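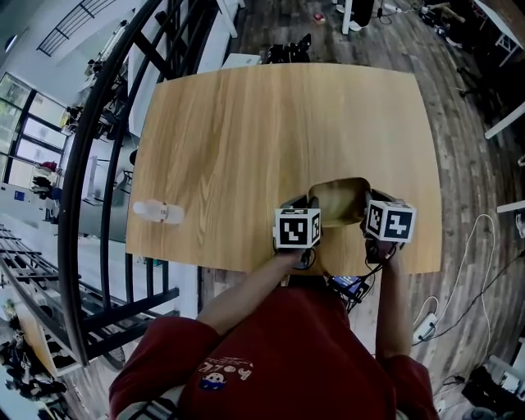

Two-handed work with the hand-held gripper pair. The marker cubes are mounted one to each gripper.

Ezequiel Villalobos keeps the gripper pairs running at Clullis, where the sets are used to record handling tasks at a table. He has three pairs on his books. Most of his week goes on the oldest, known by its project name, Pistero, and it was this set we asked him about: how it is put together, what is checked and when, and what fails.

The arrangement is simple to list. There is a left gripper and a right gripper, each with a pair of fingers and a printed cube carrying square black-and-white markers. Cables run from both grippers to a small unit with a screen, kept on the operator's side of the table. The markers give the position of each hand and the finger sensor gives the opening.

"People look at the fingers first when a recording is bad," Villalobos said. "I look at the cubes. If a cube has moved on its mount by a degree, the fingers are in the wrong place in every recording after that, and the operator will not feel anything wrong."

The cubes sit on a short post held by two screws. Villalobos sets them with a torque driver and marks the joint between post and body with a line of paint. A broken line means the set comes off the table and goes back through calibration. He does not allow operators to turn a cube back by hand, although it has been tried.

"You can get it to look right. Looking right is no use to me. The offset is stored as six numbers and it has to be those six numbers."

Calibration takes place on a plate fitted with a fixed socket for each gripper. The set is clamped, the cube is viewed from 100 positions, and the software works out the offset between the marker faces and the fingertips. The result is written to a file against the serial number of the gripper. Pistero's left hand is 1567. The right hand was replaced in April and is now 3674, which caused a week of poor data when the file for the former right hand was left on the recording machine.

"The numbers were plausible. It was the same model, same post, same cube size. The error was under four millimetres. With a big object you would miss it. With a bottle cap you would see the fingers close beside the cap, in mid-air, and then the cap comes off."

The software now reads the serial number from each gripper at start-up and will not record if the file does not match. Villalobos wrote the check himself and describes it as eleven lines long and overdue.

Marker surfaces are the next item. The faces are printed on matt card stock and bonded to the cube. Gloss was tried at the Bromstead site, where the tables stand near windows, and was dropped because a reflection across one corner of the pattern is enough to lose the face. Matt stock marks more easily. Finger grease on the white border is the usual fault, and it comes from people picking the gripper up by the cube.

"There is a handle. It is a good handle," he said.

He wipes the faces with a dry cloth before each session and replaces a face when the border is scuffed through. He does not use solvent on them. A replaced face means a new calibration, so he tends to change all the faces of a cube together and do the job once.

On the question of how many faces need to be in view, he was more relaxed than we expected. One square-on face will give a position, but the angle is weak. Two faces seen at a tilt are better, and operators are taught to let the wrist turn as it normally would and not to hold the cube flat to the camera. A stiff wrist gives tidy tracking of a movement that is of no value.

The finger mechanism needs more hands-on work. A trigger pulls both fingers through a small rack and pinion, with a spring for the return. Wear shows as play at the fingertips. Villalobos measures it with the fingers closed on a gauge block and accepts up to 0.4 mm. Beyond that he changes the pinion, which is printed in nylon and takes a quarter of an hour to fit. The racks last much longer. He greases neither.

"Grease picks up crumbs and dust and you get a paste. Dry nylon on dry nylon is noisy, and it wears, and I have a drawer full of pinions."

Finger pads are glued. They are changed on condition, and the condition is judged with a test hold: a light curved piece pinched between the two grippers, one on either side, lifted just clear of the table and kept there. If it creeps, the pads are done. Both hands are tested together, as a worn pad on one side makes the operator squeeze harder on the other, and the opening figures then drift apart.

Cables account for most stoppages. Each one leaves the base of the gripper, where the bending is concentrated. The first sets had a moulded sleeve there, which moved the break a few centimetres further along. Garrido, who supply the cable assemblies, now make them with a finer strand and a right-angle plug. Villalobos adds a loop of slack tied to the grip.

"The plug should never feel the arm. If you reach to the far side of the table and the cable goes tight, the lead is too short or you are standing in the wrong place."

A failing cable does not go dead at once. The finger opening drops out for a few samples and returns, and the software fills the gap with the last good value. He has turned that behaviour off on Pistero. A gap now appears as a gap and the operator is told on the screen.

The daily routine is short. Paint lines, faces, trigger return, plugs, then a ten-second recording with both hands moved in a figure of eight. He looks at the two traces for steps. A smooth trace goes no further. A step in one hand points to a cube or a face, and a step in both hands at the same moment is normally the clock in the unit, cured by a restart.

Spares are kept by set and not by part. A box holds two cubes with posts, a bag of pinions, pads, one cable for each side and a printed sheet with the current serial numbers. The sheet for Pistero has been corrected in pen.

Asked what he would alter on the next version, Villalobos named the post. He wants it moulded as one piece with the body, so that there is no joint to paint. The drawing has been with Bromstead for a while.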